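Re: [mavik-dev] Vasos apilados y detección de instancias

Dennis Naylor escribió:
> Con la rama de junio el planificador sigue tratando dos vasos
> encajados como uno solo. ¿Os pasa también con los verdes?
> ¿Tocasteis el umbral de profundidad?

Hola, Dennis:

Sí, nos pasa. El umbral sigue en 16 mm. La máscara junta los dos bordes y el nodo de agarre recibe un único objeto, más alto de lo que espera el modelo. Os pongo dos disposiciones de la mesa, con la pinza abierta y sin pieza. 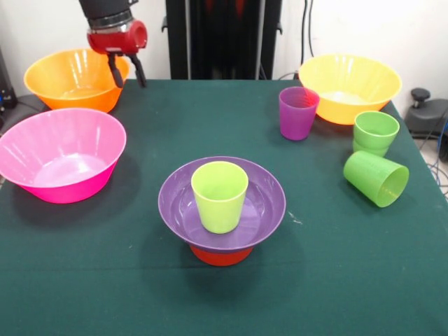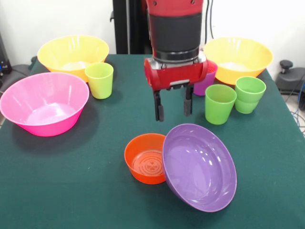
Boletín Mavik, núm. 96, pág. 16

En la primera hay además un vaso verde tumbado delante de la pila, y otro metido en el cuenco morado. En la segunda, el cuenco morado se apoya en el naranja y la normal estimada del borde no nos sirve para planificar la aproximación.

Mi propuesta es separar por bordes antes de ajustar el cilindro. El parche está en la rama justano, commit 1626. Falta probarlo con la pinza tapando parte de los vasos. Si puedes, pásalo con tu configuración y manda el log completo.

Un saludo,
Myrtle Esposito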